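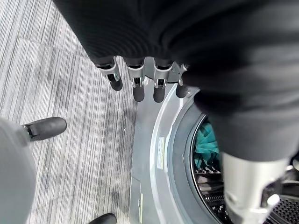
5. Clearing a cloth jam at the drum

Okay, this is the fault I see most on the Maihi, so don't panic! The log will show code 1106 (grip stall) and the arms will hold wherever they are.

5.1 Hit the stop button and wait for the grey status light.

5.2 Check which hand has the load before you release anything.

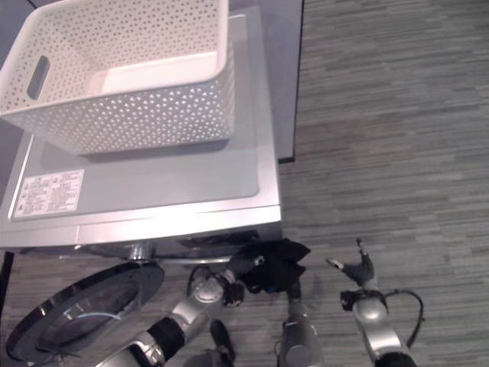
Code 1106 comes up when the grip motor pulls harder than its limit, usually on a snagged hem. I always start with the left gripper, right at the mouth of the drum with the black cloth, and leave the open right one alone.

CAUTION: Never yank the cloth. Lahcen Belhaj did, and we had to order a new finger cable (part 2629).

5.3 Choose Release, then ease the fabric free.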